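Moodley opens table-top activity room at Pondava centre

Sessions in setting out and tidying small objects to begin in March

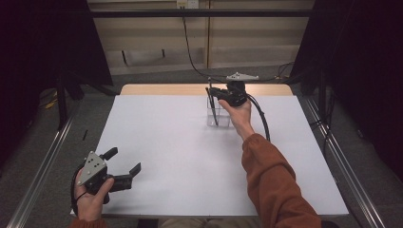
Who are the new sessions for?
They are open to any adult living in Pondava who would like regular practice at fine, careful work with small items at a table.

Moodley has confirmed that its new activity room at the Pondava centre will open to residents in March. The programme covers everyday tasks: placing thin rods upright in a glass container, sorting small items and clearing a work surface at the end of a task.

The room has 7 tables and a programme of 4 sessions a week, the first starting at 9.30 am. Each session is limited in number so that every participant has a full table to work at. Over 200 residents have already asked for a place.

Feven Lemma, Head of Programmes at Moodley, said: "Small tasks done slowly deserve proper space and good light. We are pleased to offer both in Pondava – and to keep the sessions free of charge in the first year."

Funding for the room was provided by Sultel. Storage and shelving were supplied by Inudon.

Residents may register at the centre's front desk or by telephone on extension 660.

ENDS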